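Dovel Dry Gin, 70 cl: notes on a small-batch spirit from Neltcombe

12th February
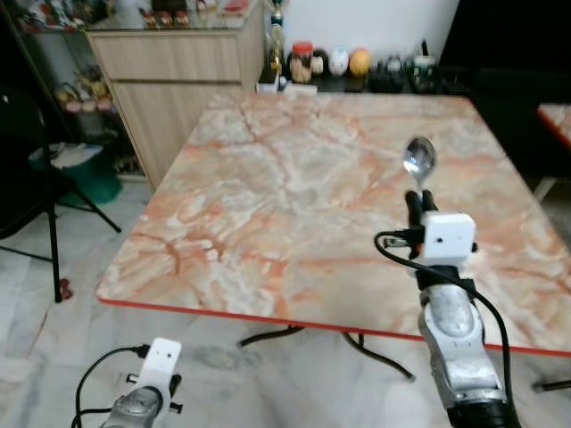 Dovel is distilled in Neltcombe by Urix, a small house which produced only fruit brandies before turning to gin. Each batch is limited to 1000 bottles, and the one reviewed on this blog came from batch 9. The bottle number, 418, is written by hand on the back label.

The recipe begins with a neutral wheat spirit. Juniper, coriander seed and angelica root are steeped overnight in the still, and dried lemon peel is added shortly before heating. The still, known at the distillery as Tomar, holds 200 litres and is run slowly. No sugar or colouring is added at any stage.

On the nose the juniper is clear and rather resinous, with lemon close behind it. The palate is dry and slightly oily, and the coriander brings a gentle warmth towards the finish. I found the angelica a little heavy when the gin was taken neat at room temperature. Served cold, it is better balanced.

A plain tonic suits it well, with a strip of lemon peel and plenty of ice. Flavoured tonics tend to hide the coriander. In a martini I would recommend a light hand with the vermouth.

The distillery shop reopens at the end of February, when batch 10 will go on sale.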